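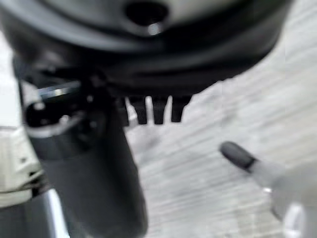

Section 4 covers setting up the wrist camera on the Budadach arm and getting your first close-range view out of it. I've written it the way I'd talk you through it if I were stood next to you, so have a read through once with the arm switched off, then go back to step 1 and do it properly. The wrist view is a very close one, and it takes a bit of getting used to. The pale finger with the dark, rounded rubber tip comes in from the bottom right corner, and it goes soft and blurry. Learn where that tip sits in your own view, as you'll be using it as your pointer for the rest of this section.

What you need before you start

The Budadach arm, bolted down as in Section 2
The Wetico camera lead (the short one, the long one is for the base)
The Nandum software, already installed and opened at least once
The small hex key from the lid pocket
A clear patch of table and a decent lamp

If you bought the Vandenberghe bench kit, the lead is already threaded through the arm and you can skip to step 4. Lucky you!

Fitting and waking up the camera

1. Switch the arm off at the wall. The stop button isn't enough for this job, as it leaves power going to the wrist.

2. Push the Wetico lead into the socket on the inside of the wrist until it clicks. It's a small click. I missed it the first time and spent an evening blaming the software.

3. Clip the slack along the forearm and leave a loop at the elbow you can get two fingers through.

4. Switch back on, open Nandum, and pick Wrist View from the left-hand list. The picture can take a few seconds to come up, and mine usually flashes green once on the way.

5. If you're asked for a port number, type 716. If that port is taken, use 709 and restart Nandum.

Note: if the picture is upside down, tick Flip in the view menu. Please don't take the camera off and turn it round. The bracket only fits one way and the screws are tiny.

Setting the focus

The focus ring is stiff on a new unit and it does loosen up. I set mine for small parts on the table and put up with blur on anything nearer than that - you can't have both with this lens.

6. Put something with fine print on it flat on the table. The back page of this guide works nicely.

7. Using the Jog buttons, bring the gripper down slowly until the print fills a good part of the view.

8. Turn the ring a little at a time until the letters are sharp, then stop. Go past it and come back if you're not sure, that's how I always do it.

9. Nip up the locking screw with the hex key. Finger tight plus a touch, no more.

Caution: keep your other hand off the table while you jog. The arm is slow at this stage but it's stronger than it looks, and it won't stop for a thumb.

Working close to an object

This is the part I get the most emails about, so I'll go slowly. When the arm comes in under something big, that object can take over the whole top of your view and go completely soft. Dark things are the worst for it. You lose the edges, the auto exposure brightens everything up to make up for the black, and a pale table washes out behind.

10. In Nandum, go to Exposure and switch Auto off.

11. Set the number to 2,000 as a starting point. For very dark parts I end up at 2,351, and I've kept it there ever since, but your lamp won't be the same as mine so have a play.

12. Move in until the rubber tip is near the part you're interested in, leaving a strip of table showing between the two. That strip is your gap. When it's gone, stop and check from the side with your own eyes.

13. Press Save Pose and give it a name you'll recognise next week. I've got a whole list called "test" and "test new" and I couldn't tell you what any of them do.

Caution: the view is flat, so it can't tell you how far away something is. Two things that look as if they're touching on screen may have a fair bit of air between them, and the other way round too. Always do the first approach at the slowest speed.

Note: a streaky or wood-grain table top is fine, and I find the lines handy for judging whether the wrist is level. Shiny tops are trouble. If you're stuck with one, lay a sheet of plain paper over it.

If it isn't working

No picture at all: go back to step 2 and push harder.

Picture freezes when the arm moves: the lead is pulling at the elbow. Make the loop in step 3 bigger.

Picture is sharp one day and soft the next: the locking screw has crept. Redo steps 6 to 9.

Everything looks milky: wipe the lens with a dry, soft cloth. No sprays, please.

Pose names vanish after a restart: this was a fault in the older Nandum build. The fix went out in July, so run the updater and they should stick.

This section was last changed on February 27, 2021. Gripper pressure is in Section 5, and you'll want the pose you saved in step 13 for it, so leave the arm where it is if you're carrying straight on.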